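3.2 Ticket type and waiting time at the pier

The second part of the survey concerns visitors who take the ferry from Wulberg to the island of Jugah. Tickets for this crossing are sold in two ways: directly by the ferry company Wevetti, or as part of a combined day tour which also includes the bus in the old town. We sent the questionnaire to 3,000 passengers who had traveled in the summer season, and we received 2,252 complete answers. Of these, 869 came from passengers with a combined ticket.

Passengers with a combined ticket arrived earlier at the pier, but they did not wait less time in the line. One possible reason is that the bus brings many people at the same moment – the boarding staff must then check all the tickets in a short period. In February, when only 2 boats per day are in service, this effect could not be studied.

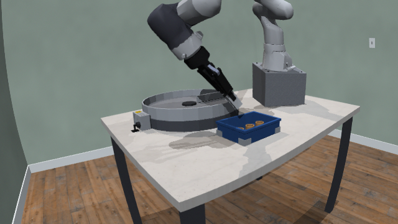

Figure 4. Simulated robot arm with a black parallel gripper over a gray bowl feeder.

For the price, the results are less clear. Many passengers did not remember how much they paid for the ferry alone, especially when the tour was booked through the Atedia website, where only the total price is shown. We therefore left the price out of the model and kept the place of purchase, the departure time and the size of the group. Groups with children preferred the first departure in both ticket types. The answers about the return trip are treated separately in Section 3.3.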